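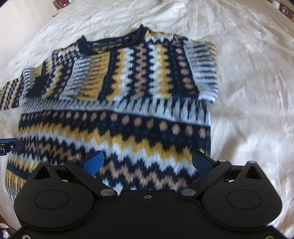

# Vemiseck 手持式双指夹爪（学生项目用）

**设备类别：** 示教与数据采集器具
**所属单位：** 工程训练中心 机器人实训室
**存放位置：** Hong 楼三层器材间，3 号柜
**在册数量：** 14 套
**适用对象：** “柔性物体操作”选修课学员、机器人社团成员、Birkar 衣物整理赛参赛队
**设备负责人：** Jong-dae Noh
**页面更新：** 2021年3月16日，星期二

## 一、设备概述

Vemiseck 手持式双指夹爪由操作者手持使用，用于在真实环境中演示抓取、提拉、翻折、铺展等动作，并同步记录画面与夹指开合量。所得数据供学生完成课程作业、训练模仿学习模型，或供参赛队编制动作方案。操作者无需具备机械臂编程基础，完成基本培训后即可独立操作。

本设备自引入以来主要服务于衣物类课题。针织衫质地松软，袖子容易与衣身重叠，下摆罗纹遇拉扯即变形，对夹取位置和提拉方向均有要求，适合作为课程后半段的综合练习对象。题图中的提花套头毛衣平铺于白色床单上，领口朝上，一侧袖子向内收拢，夹爪两指位于衣身下部花纹上方。

## 二、结构与外观

夹爪主体为黑色扁宽外壳，前端左右各有一根铰接式夹指，向中间合拢。夹指末端装有蓝色指垫，靠外侧的上角处有三角形镂空。连杆各转轴处使用银色圆头紧固件连接，壳体中央另有一颗沉入式小螺钉。

学员领用后请先熟悉以下部位的名称，填写借用单、故障单时应统一使用：

| 部位 | 登记名称 | 学员可否自行拆卸 |
|---|---|---|
| 夹指末端蓝色部分 | 指垫 | 可，须使用配套工具 |
| 左右两根活动指 | 夹指 | 否 |
| 连接夹指与主体的部分 | 连杆 | 否 |
| 主体外壳 | 壳体 | 否 |
| 操作者握持部分 | 手柄 | 否 |
| 记录画面的部件 | 相机模块 | 否 |

## 三、每套配置

每套设备装于一只灰色工具箱内，箱盖内侧贴有清单。领用与归还时，双方应当面逐项核对：

- 手持夹爪主机一台
- 备用指垫一对
- 数据线一根
- 存储卡及卡套一份
- 内六角扳手一把
- 标定板一块
- 无尘擦拭布一包
- 纸质操作卡一张

存储卡不随箱长期借出。课程学员每次归还设备时，应将存储卡交回器材间，由值班人员完成数据转存后清空；参赛队可申请专用存储卡，赛季结束时统一交回。

## 四、适用课程与项目

### （一）选修课“柔性物体操作”

本课程面向本科二年级及以上学生开设，每学年上半学期授课，不设先修要求。学员以小组为单位开展实训，每组领用一套设备。练习对象依次为手帕、毛巾、短袖上衣、长袖针织衫，各阶段均须提交演示数据与书面记录。

针织衫阶段的评分重点为：

1. 袖子与衣身的重叠处能否逐层分开，夹取时未带起下层织物；
2. 罗纹领口、袖口及下摆有无明显拉伸；
3. 翻折后各边是否平直，花纹横条是否大致对齐；
4. 演示记录是否连续，夹爪在画面中的位置是否稳定。

前两项由指导教师现场评定，后两项依据提交的数据评定。小组成员应轮流操作，不得由同一人完成全部演示。

### （二）机器人社团 Bremar 项目组

Bremar 项目组的课题为“家庭衣物的自动识别与折叠”，现有成员 17 名，分采集、标注、模型三个方向。采集方向的成员负责准备衣物、布置台面或床面，并按统一编号录制演示；标注方向负责标出领口、袖口、下摆等关键部位；模型方向负责训练及在实训室机械臂上复现动作。

项目组特别重视背景与衣物材质的多样性。采集时可使用平整桌面，也可使用带有自然褶皱的床单；混有金属丝的织物在强光下会出现反光点，录制此类衣物时应在记录表“光照”一栏如实填写光源方向，供后续标注人员参考。

### （三）Birkar 衣物整理赛

Birkar 衣物整理赛于每年 11 月举行，校内选拔由工程训练中心组织。参赛队由 3 名学生组成，须指定一名队长负责设备保管。选拔阶段的衣物由现场抽取，可能包括毛衣、衬衫、连帽衫及儿童服装。参赛队可使用本页所列设备准备训练数据，比赛现场则一律使用主办方提供的机械臂与末端执行器。

## 五、操作流程

**准备**

1. 检查指垫有无松动、开裂，夹指开合是否顺畅。
2. 将衣物平铺，确认口袋内无硬物，取下胸针等附件。
3. 开启相机模块，对准标定板录制一段静止画面。
4. 在记录表中填写衣物编号、材质、铺放面、光照及操作者学号。

**演示**

1. 将夹爪由衣物上方缓慢移入，两指张开后再接近织物。
2. 夹取袖口、下摆等边缘部位时，使指垫与布边基本平行。
3. 夹紧后先停顿片刻，再提起或翻折；翻折到位后松开夹指，垂直退出。
4. 处理折叠在衣身上的袖子时，应先夹取袖口，沿袖长方向拉直，再进行下一步。
5. 每段演示只完成一个动作目标。动作失败的演示应予保留，并在记录表中注明失败步骤。

**结束**

1. 关闭录制，确认存储卡中文件可以正常打开。
2. 擦拭指垫，清除附着的纤维与绒毛。
3. 夹指回到半开状态后装箱。

录制针织类衣物时，请勿在夹紧状态下横向拖拽。纱线一旦挂入连杆间隙，应立即停止操作，松开夹指后用手将纱线退出，不得使用剪刀或强行抽拉。

## 六、维护与故障处理

指垫为易损件，学员可自行更换。更换后应重新录制标定画面，并在箱内登记卡上签字。连杆紧固件松动、夹指左右开合不一致、壳体开裂等情况，应停止使用并填写故障单，由实训室统一检修。

| 现象 | 处理办法 |
|---|---|
| 夹取时织物打滑 | 清洁指垫；仍打滑则更换 |
| 夹指合拢后留有缝隙 | 检查指间有无绒毛；无异物则报修 |
| 画面模糊 | 用无尘布擦拭镜头，重新录制标定画面 |
| 开合量无记录 | 重新插接数据线并重启；无效则报修 |
| 紧固件松动或缺失 | 停用，连同散落零件一并交回 |

严禁学员自行拆卸壳体螺钉。因擅自拆卸造成损坏的，按中心器材管理办法处理。

## 七、借用办法

**借用资格。** 申请人须完成设备基础培训并通过现场操作考核。培训内容包括结构认知、标定、录制与归还流程，由实训室在每学期初集中安排，错过者可向设备负责人申请补训。

**借用期限。** 课程学员在实训课时段内领用，当日归还。社团及参赛队可申请外借，每次期限为 3 个工作日，期满前可续借一次；有其他小组预约的，不予续借。

**外借地点。** 经批准后，设备可在校内宿舍、活动室及教学用房使用，也可用于在成员家中采集衣物演示。在居住场所录制前，操作者应征得同住人员同意，并将证件、信件、照片等含有个人信息的物品移出拍摄范围。录制中出现他人面部的片段，须在上交前申报，由数据管理员处理。

**领用手续。** 申请人凭学生证至器材间填写借用单，注明课题名称、使用地点及衣物类型。参赛队由队长办理，不得代他队领取。

**归还手续。** 归还时应同时提交设备、存储卡与记录表。三者缺一的，借用单不予注销，同组成员在注销前不能再次借用。

## 八、数据提交要求

演示数据按“组号—衣物编号—动作编号”命名，文件夹内应包含标定画面、演示录像、开合量记录及记录表扫描件。衣物编号由实训室统一分配，自带衣物应先在器材间登记，归还设备时不必留存衣物。

课程及社团数据存放于中心内部服务器，仅用于教学与校内研究。学生拟在毕业设计、论文或公开展示中使用的，应向设备负责人提交书面申请，写明使用范围及展示形式。参赛队自行采集的数据在赛季期间不向其他队伍开放，赛季结束后并入课程数据集。

## 九、咨询与预约

预约通过工程训练中心器材系统办理，在“示教与数据采集器具”类目下选择本设备。涉及课程安排的问题请联系任课教师；涉及设备状态、补训及外借审批的问题，请在器材间开放时段与 Jong-dae Noh 联系。寒暑假期间暂停外借，参赛队备赛用设备另行办理假期保管手续。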